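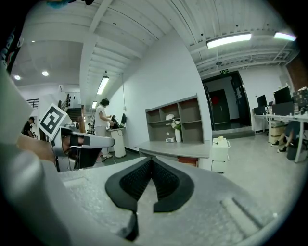 Stuneo handling set, README

Last touched Aug 9, 2026 by Ilham Osman. Replaces the April one, bin that.

What this is

Recordings of people doing ordinary jobs with hand-held grippers, plus a set of notes on how the work changed for the ones doing it. Made at the Lorkdale office. The notes matter as much as the recordings, please don't strip them out when you copy the folder over.

Size

57 sessions. 8 people recorded, 4 of them still on it now, the rest went back to their old desks. No session runs over 60 minutes, see below for why.

What's in the folders

sessions/ - one folder per session, gripper recordings inside
notes/ - plain text, written by whoever did the session, same day
rota/ - who was down for what. Initials only
old/ - don't use

The jobs

Picking up, turning, putting down, handing over from one gripper to the other. Small parts mostly. Recorded in the open office with other people getting on with their own work, so expect colleagues walking past and lights left on. We didn't clear the room and won't.

What changed for staff

Short version, long one is in notes/.

Before, the Dantas bench was one job all day. Now it's split, half the day at the bench and half recording. Melahat Akgül likes it, says the day goes quicker. Gervásio Amaral doesn't, says he loses his place and his wrists ache by the end of a long one. The limit on session length came from him and it stays.

Pay is the same for both halves. Several people asked if they were teaching a machine to take their shift. Management's answer is in notes/questions.txt, word for word, make up your own mind. Heloísa Guerra asked for it in writing and it was put in writing, at teh second go.

Nobody is recorded without signing. Anyone can pull a session later, tell Barış Tatlı and he takes it out. Check you have the newest copy before using anything.

Known problems

- left and right swapped in a few early sessions, being fixed
- notes missing for some of the Plikosdale visits
- job names not spelt the same way throughout, sorry
- passers-by in the background. Blur faces before anything leaves the buildng

Not for

Timing staff. Ranking staff. Anything to do with appraisals. This was agreed before the first session and it's a condition of using the set.

Questions to Ilham. Deletions to Barış. Rota swaps go on the sheet by the door, don't email them.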